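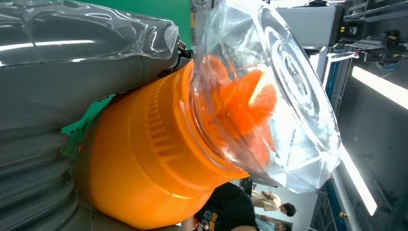
Do guests who arrive late at night leave a hostel sooner than guests who arrive in the day?

In the two hostels we studied, late arrivals booked shorter stays to begin with, but once they had checked in they were no more likely than other guests to leave before their booked date.

Figure 2. Cylindrical orange base lying on its side, held by a gripper.

## 4.2 Arrival time and length of stay

The question came from the owners of both hostels. The Natico, near the bus station in Grustomville, keeps its front desk open all night. The Tudose, on the hill above the old market, closes its desk at 11 pm and gives later guests a door code by text message. Both owners believed that a guest who comes in tired and in the dark forms a poor view of the place and moves on the next morning. The Tudose owner had been thinking of refusing late bookings in the low season.

We drew 500 bookings from the Drinix booking system, which both hostels use. Group bookings were left out, as were stays paid for by an employer. For each booking we took the time of check-in, the number of nights booked and the number of nights slept. A late arrival was any check-in after 10 pm. At the Tudose, where nobody is on the desk after closing, the first use of the door code was taken as the time of check-in.

Late arrivals booked fewer nights than day arrivals at both hostels. Most of this gap went away when we looked only at guests who had booked at least a week ahead. Many of the late guests had booked on the day itself, often after missing a coach, and wanted a bed for one night only. They did what they had planned to do. Leaving early, in the sense of sleeping fewer nights than were booked, was uncommon in both groups, and we found no clear difference between them.

The two hostels did differ in how often guests extended a stay. Day arrivals at the Natico extended more often than late arrivals, while at the Tudose the two groups were alike. Reet Jaunzems, who carried out the interviews, asked guests at both sites what had made them decide to stay on. The answers were mostly to do with other guests and with the weather. Several people at the Natico said that they had been shown the kitchen and the roof terrace when they checked in, and had met someone there on the first evening. Night staff at the Natico do not give this tour, so as not to wake the dormitories, and some late guests had not found the terrace by the time they left. The Tudose gives no tour at any hour. It has a printed sheet on the back of each dormitory door.

These results should be read with some care. The bookings all come from April, when beds are easy to find in Grustomville and guests can extend without trouble. In the summer a guest who wants another night is often told that the bed has gone, and the figures for extended stays would mean something else. Door codes are also shared between friends, and a few Tudose check-in times may belong to the first member of a party to reach the building. We did not try to correct for this. Guests who spoke neither English nor Spanish were not interviewed, although their bookings are in the sample.

We asked both owners to comment on a draft of this section. The Natico owner pointed out that her night staff change often and that one of them did, against the rules, show people the terrace. The Tudose owner has kept late bookings open for now and has moved the printed sheet to the entrance hall, next to the key safe. Price is dealt with in section 4.3, where the same bookings are grouped by the rate paid per bed.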